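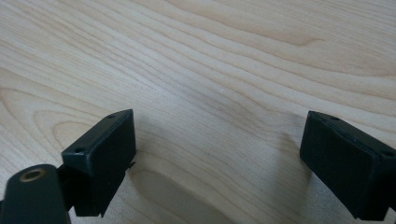
Wood grain on a pale tabletop, with long wavy lines and a loop or two.

Have you ever run your finger along the lines on a wooden table and wondered who drew them? The tree drew them, very slowly, over the whole of its life, and if you know how to look you can read a little of its story.

A tree grows taller at the tips of its branches, but it grows fatter just under its bark. Each year it adds a new layer all the way round, rather like putting on another jumper over all the jumpers it is already wearing. In spring, when there is plenty of rain and the days are getting longer, the new wood grows quickly and is usually paler. Later in the summer it grows more slowly and comes out darker and tighter. Then winter arrives, and in a cold place like Wullidville, where the ponds are still frozen in February, the tree has a good long rest.

One pale band and one dark band together make one year. If you look at the top of a tree stump you will see the bands as circles, and we call them growth rings. In Belwood there is an old oak stump beside the path, and my friend Weidong Shao and I once spent a whole afternoon on our knees counting its rings. We kept losing our place and having to begin again!

So why do we see rings on a stump, but wavy lines on a table? It all depends on which way you cut.
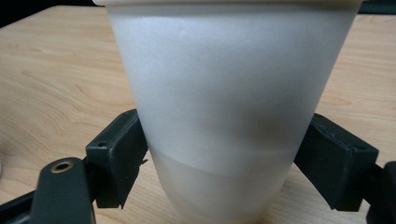 Think of a tree trunk as a great many paper cups stacked one inside another. Slice straight across the stack and you would see circles, each one sitting inside the next. Slice down through it from top to bottom, a little to one side of the middle, and you would see long curves instead, with pointed arches where the sloping sides were cut through. Woodworkers call those arches "cathedral" grain, as they look like the tall windows in a very grand church.

Not every tree grows straight, of course. Some lean, some twist, and some have to squeeze themselves around a big branch, and then the lines bend and ripple too. A knot — the dark round spot you sometimes find in a plank — is the place where a branch once joined the trunk.

Would you like to make some grain of your own? Take 2 colours of modelling clay and roll each one out flat. Lay one on top of the other and roll them up together like a Swiss roll. Now ask a grown-up to cut the roll in half across the middle, and then to cut one of the halves lengthways. One cut will show you a swirl and the other will show you stripes, though it was the same roll all along.

When you have finished, go and have a look at the wooden things in your house. Try doors, spoons, chair legs and the backs of old picture frames, and see if you can find an arch.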